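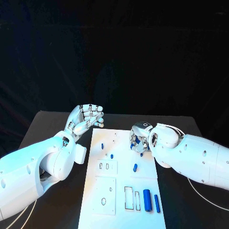

Peg board test: right hand closed on a blue part, left hand open.

Workshop tips > Hands and grippers > Comparing two hands

Before you compare a left and a right hand, let both work on the same board. Keep the blue parts in one box and weigh nothing by feel. I write the grip force after each try, because memory is kind to the hand one likes.

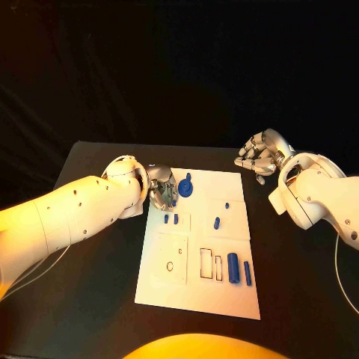 Ghent, Jun 3, 2026

Change the lamp and repeat. With warm light from the left, the parts have soft shadows, and our Lurier controller needed a new camera setting. Seon-mi Do advises 200 closings before you judge a finger joint. For thin rods, approach slowly and from the side.

Contact: Stijn Van den Broek, Orner workshop | Back to top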